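Grirker wildlife box set, disc 2 freezes partway through the deep sea episode on Drikar 2000
Home Video Help Desk > Discs and Players > Closed tickets
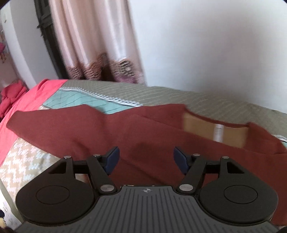 Attachment: rust-red garment spread out on a bed.

Status: Closed, replaced
Opened: Sep 22, 2018
Product: Grirker, the complete series, DVD box set (Marwat release)
Player: Drikar 2000, connected to a Drarkent TV by HDMI
Category: Playback, freezing

Original report

I bought the Grirker set new and sealed. Disc 1 plays fine from start to finish. Disc 2 loads, shows the menu, and plays the first episode with no trouble. The second episode, the one on deep sea squid and anglerfish, stops at the 25 minute mark. The picture freezes, the sound keeps going for a moment, then the sound stops too. The player does not respond to the remote after that, apart from the power button. When it comes back on it reads the disc again and goes to the menu as if nothing happened.

If I skip ahead with the chapter button before the freeze, I can watch the last part of the episode. If I rewind from there it locks up again when it gets back to the same spot.

The bonus film about how the dives were filmed is on the same disc. It plays.

I would like to know if I need a new disc or a new player.

Reply, help desk

Thank you for the details. A freeze at the same point each time usually means a mark on the disc, a pressing fault, or a problem at the layer change. Please try the following and write back with what you find.

Look at the playing side under a bright lamp, tilting it slowly. Note any scratch, fingerprint, haze or spot.
Wipe the disc with a soft dry cloth from the center hole straight out to the edge. Do not wipe in circles and do not use window cleaner.
Play the disc in another machine, such as a computer with a DVD drive.
Play any other two-layer disc in the Drikar. Most long films are on two layers.
Go to Setup > System > Version on the player and send us what it says.

Reply, customer

Looked at the disc. No scratches. There was one thumbprint near the outer edge, which I wiped off. Same freeze, same place.

Played two other movies on the Drikar, both long ones. No freeze on either.

The version screen says the software is from April. I do not know if that is new or old. The player has never been connected to the internet.

I don't have a second player here. I can borrow a laptop with a drive but not right away.

Reply, help desk

April is the current version for the Drikar 2000, so there is nothing to update.

While you wait for the laptop, please check the video output. Some owners of this player have reported lockups with the output set to Auto when it is connected to a Drarkent TV. Go to Setup > Video > Output and choose 60 Hz, then turn off the setting called Film Mode. Switch the player off at the wall before you test, so that it starts fresh.

Please also try it with subtitles off. On the Grirker discs the species names appear as a subtitle track, and it is on by default.

Reply, customer

Did all of that. Output was on Auto, changed it to 60 Hz. Film Mode off. Unplugged the player and plugged it back in.

With subtitles on: freezes.
With subtitles off: freezes, but a little later. The picture broke up into blocks first and I got a few more seconds of it.
With the commentary track instead of the narration: freezes at the same place as before.

One thing I did notice is that the menus come up faster with the new output setting. I am leaving it that way.

Reply, help desk

Thank you. The blocks are useful to know about. They suggest the player is having trouble reading data from the disc, and the subtitle setting only changes how long it can keep going. We would still like the laptop result before we send this to Marwat, because they ask for a test on a second machine.

If the laptop does play the episode, let us know whether it pauses or makes repeated seeking sounds near the 25 minute mark.

Reply, customer

Got the laptop. It does not freeze completely. It stops, the drive speeds up and slows down several times, and then it jumps forward nearly 2 minutes and carries on. So I miss the part where they open up the squid, which was the reason I wanted to see that episode.

I tried disc 1 in the laptop as well and it played with no jump.

Reply, help desk

That is enough for us to call this a bad disc. Both machines fail at the same point and both play other discs correctly. Your Drikar does not need repair.

We have passed the ticket to Marwat with your test results. They will replace the single disc, so you do not need to send back the whole set. Please keep the box and booklet. To complete the request they need:

The code printed in the small ring around the center hole, on the playing side
The barcode number from the back of the box
Your receipt, or the order confirmation if you bought it online
A mailing address

The ring code can be hard to read. It helps to hold the disc at an angle and turn it slowly. Copy the whole line, including any letters at the end.

Reply, customer

Sent all four. The last letter in the ring code is either a B or an 8, I could not tell, so I wrote both.

Reply, help desk

Received. Marwat has accepted the code and the new disc is on order. They have asked you to hold on to the old disc until the new one has been tested.

Reply, customer

New disc came in a paper sleeve. Played the whole squid episode on the Drikar without a freeze, narration and subtitles on. Then played it again on commentary. Fine both times. The ring code on this one is different from the old one.

Do I need to mail the old disc back?

Reply, help desk

No, you can throw it away. Closing this ticket as replaced.

Notes for other owners

If your copy of disc 2 stops in the same episode, try the disc in a second machine first and include the ring code in your report. Changing the video output or turning off subtitles did not fix the fault in this case. Freezes on discs other than disc 2 should be opened as a new ticket.

Replies to this ticket are turned off.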